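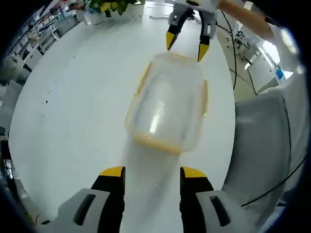 Opened by: handling bench, Plornen (Prakidby site)
Product: Kombo hand-held gripper, pair
Supplier: Edia
Status: Reopened
Priority: set to Low by supplier, changed back to High by us

Jaw width reads closed while the fingers are open

Reopening this one. It was closed in February with the note "user technique, advised", and I don't accept that. I've left the earlier summary in for whoever picks it up and put the new checks underneath.

Summary of the fault

We use two Kombo grippers at one round table, one person on each side, to record handovers and lid work on clear food containers. The recordings are then used to drive the arm in the next room. On the far gripper the recorded jaw width sometimes drops to closed while the person's fingers and the gripper's fingers are plainly open. It stays there for a moment and then jumps back to the proper value. The near gripper has not done it once.

If the arm plays one of these back it does what the file says. It shuts over the container on the way down and pushes instead of reaching round it. So far that has cost us a cracked lid and a stop on the arm's force limit. I have marked it as a safety matter on our side and will go on doing so, whatever the priority box says.

We ran a batch of 400 recordings before the ticket was closed. 385 were clean. I was told this was "a very good pass rate". It might be, for something that fails politely. The bad ones go through your own file checker without a warning, and the only way we found them was to sit and watch the lot.

What Edia suggested, and what we did

1. Clean the finger pads and rails.
Done, with the cloth supplied. No change. I didn't expect one, as the rails on both grippers were clean to start with.

2. Update to the current release.
Done on both grippers and on the recording computer. No change to the fault. The release did move the battery icon.

3. Recalibrate the jaw width.
Done three times. The gripper reads true after each calibration, checked with a steel gauge at closed, half and full. Then it records happily until it drops again. When it comes back it is within 2 mm of where it should be, so I can't see how this is a calibration problem. A bad calibration would be wrong all the time.

4. Avoid clear or shiny objects.
This was the reply that got the ticket closed. The argument was that the camera can't follow the pads against a see-through wall, so the software guesses. It sounds sensible and I would have believed it, except that your own manual says jaw width comes from the sensor in the body and that the camera has no part in it. Please tell me which is right. If the manual is out of date, that's a second ticket.

We tested it anyway. We recorded the same movements with a plain cardboard box in place of the container, and the far gripper dropped out there too. We also did a set with nothing on the table, just opening and closing in the air. Same result.

5. Hold the gripper more steadily.
See below.

New checks, in the order we did them

09:20. Swapped the people. The person who normally sits at the far side took the near gripper and the other way round. The fault stayed with the far side. That rules out technique as far as I'm concerned, and I'd like the words "user technique" taken off the record.

10:05. Swapped the grippers, kept the cables where they were. I was sure the fault would follow the gripper. It didn't. The gripper that had always behaved began to drop out once it was plugged in on the far side.

10:50. Swapped the cables at the computer end only. Fault stayed with the far cable, now on the other port. So the port is fine.

11:30. Ran the far gripper on the near cable for 45 minutes without a break. No dropouts. I don't want to make too much of one clean run, having been caught out that way before, but it's the longest that position has ever gone.

12:10. Put the far cable back on and moved it by hand while the gripper lay still with its jaws open. With the lead straight, nothing. With the lead bent down close to the plug, the width fell to closed on the screen. Let go and it came back. I could do it on demand, and so could two colleagues who had no idea what they were meant to be looking for.

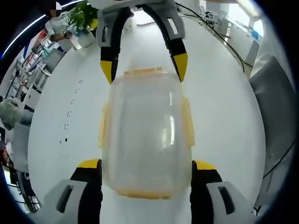

The far side is where the gripper comes down over the top of the container, so the wrist is turned and the lead gets bent just behind the plug at the low point of the move. The near side works flat along the table and hardly bends it at all. That would explain why the dropouts bunch up just before the lid is touched, which is the worst place for them from the arm's point of view. I say "would explain" on purpose. I have a lead that misbehaves when I bend it, and that isn't the same as knowing what is broken inside.

It also leaves the part I'm most bothered about. A poor connection should give a gap in the data, or an error, or a gripper marked as lost. What we get is a clean, confident "closed". As far as I can tell, when the signal goes the software writes zero, and zero happens to mean shut. A new cable will hide that nicely until the new cable wears too.

What we are asking for

a) A replacement cable for the far gripper, and a straight answer on whether the lead is rated for being bent at the plug during normal use. The product page shows people twisting these things in all directions.

b) A change so that a lost signal is recorded as lost. If it already is recorded somewhere, tell us where, as we've looked through the file and can't find it.

c) A check we can run over recordings we already have. Watching them by eye isn't a method. I suspect we missed a few and I'm not going to sign off the batch on the strength of a tired person with a mug of tea.

d) The priority left alone until (b) is answered.

What we've done in the meantime

The far cable is tagged and out of use. The spare is a longer one of the same make, taped to the gripper body so the bend happens further back. No dropouts on it yet, though it's only been on since after lunch. Playback on the arm is limited to slow speed with someone at the stop button, and any file where the width changes faster than a hand could move it gets thrown out. That last rule is our own script and it's crude. It also throws out good files where somebody simply let go quickly.

Reply from Edia support, 15:40

Thank you for the extra detail. We have not seen this behaviour on other Kombo units. Could you confirm that the table is free of vibration and send a log from the affected gripper? A replacement cable can be arranged once the log has been reviewed.

Our reply, 16:05

Log attached, same one as last time with the new runs added on the end. The table doesn't vibrate. Please try bending a lead at the plug on one of your own units, jaws open, with the width on screen, and tell us what it shows. It takes less time than reading the log.

We haven't had an answer on which of the two explanations of jaw width is correct, yours or the manual's. Still waiting on (b) as well. Please don't close this when the cable ships.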